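About Us

Grendis Clock & Mill Works. Small workshop, old machinery, mostly other people's.

We look after church clocks, turret clocks, mill gearing and the odd bit of farm kit. Based in Trastley, on the lane behind the old maltings, second gate. First gate is the vet.

How it started

The clock at Dravirlow church has a date on the frame, 1727, and it had been stopped for years when we got asked to look at it. No firm then, just a borrowed van and a set of spanners. Took all winter. Went back up the tower in March and it has kept decent time since, bar one spell when a pigeon got in. Word went round the villages after that and the phone started ringing. We took the name from the brook that runs past the yard. People ask if it is a surname. It isn't.

What we do

Tower and turret clocks: yearly service, full strip down, new lines and pulleys, dial repainting (we send the gilding out). Auto winders fitted if the parish wants one. We'd sooner keep the hand winding where there is someone fit enough for the stairs, but your choice.

Mill work: wallowers, stone nuts, pit wheels, sluice gear. Wooden cogs cut and fitted. Apple and hornbeam when we can get it.

Wheels and pinions: bring the old one in, broken is fine, bring all the bits. We measure up and quote from that. Please dont clean it first, the wear marks tell us a lot.

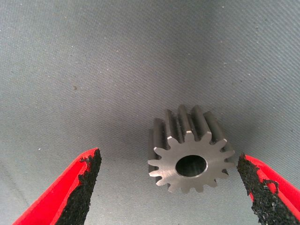

Steel spur gear, fourteen teeth

What we don't do: wristwatches, cuckoo clocks, anything with a battery. Sorry. Garage doors neither, we do get asked.

Nechyporuk

In with us under the same roof is the Nechyporuk pattern shop, which we took on when the old foundry site was sold off. Came with 50 crates of wooden patterns, most not labelled. Still sorting. Lamp brackets, range doors, pump handles, railings heads, a lot of gutter. If you have a cast iron something with a piece missing it's worth a call, the pattern might be sitting on our shelf. Castings go out to a foundry and take a while, allow a couple of months, longer over summer.

No charge for looking. If we use a pattern there's a hire fee, small, goes towards the roof.

How we work

Visit first. We come out, go up the tower or down the wheel pit, take photos and measurements, write it up. You get a report in plain English with a price at the end. No deposit on service jobs. Half up front on rebuilds as we have to buy in the metal.

Old parts come back to you in a box, labelled. Always. They belong to the building and somebody in a hundred years may want to see them.

We keep notes on every job and a copy goes to you. Some of the clocks we see have nothing written down at all, or a few pencil marks on the inside of the case door. Lovely to find but not much help with which bearing was changed.

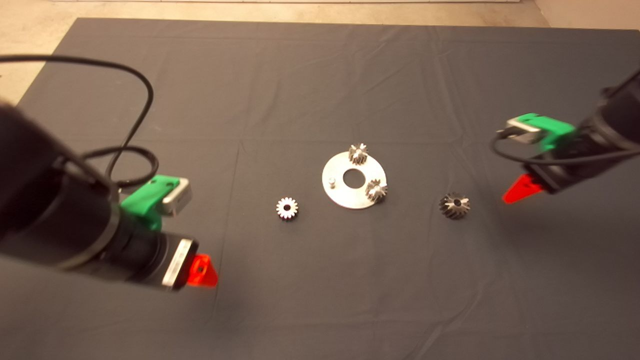
Insurance is up to date, certificates on request. Parishes will need permission before anything major and we can help with the wording, drawings too. Start early on that. It is always slower than you think, and the money side is slower again. There are grants about for some mill jobs and we're happy to supply a quote in whatever layout the form wants.

Visitors

Open mornings on the first weekend of the month, ten till one. Tea, usually cake. Mind the step. The pattern store is up to 400 patterns on show now and there's a small turret clock running by the door, you can wind it if you like. Dogs fine on a lead. Schools and local history groups by arrangement, 4 weeks notice please, groups of a dozen at most as the upstairs floor is old.

Parking in the yard, not the lane. The tractor needs to get past.

Finding us

From the Dravirlow road turn down by the chapel, over the brook, sharp left. Sat nav sends you to the wrong side of the water so ignore it after the chapel. Bus stops at the top of the lane, ten minutes walk, no pavement for the last bit.

Getting in touch

Phone is best, early. We can't hear it once the lathe is on so leave a message, and say the number slowly. Emails get answered in the evening, mostly. For a clock that has stopped suddenly: don't force the hands, don't oil anything, note the time it stopped and ring us.

Page last updated August 31, 2018. Prices page is being redone, ask for the new sheet in the meantme.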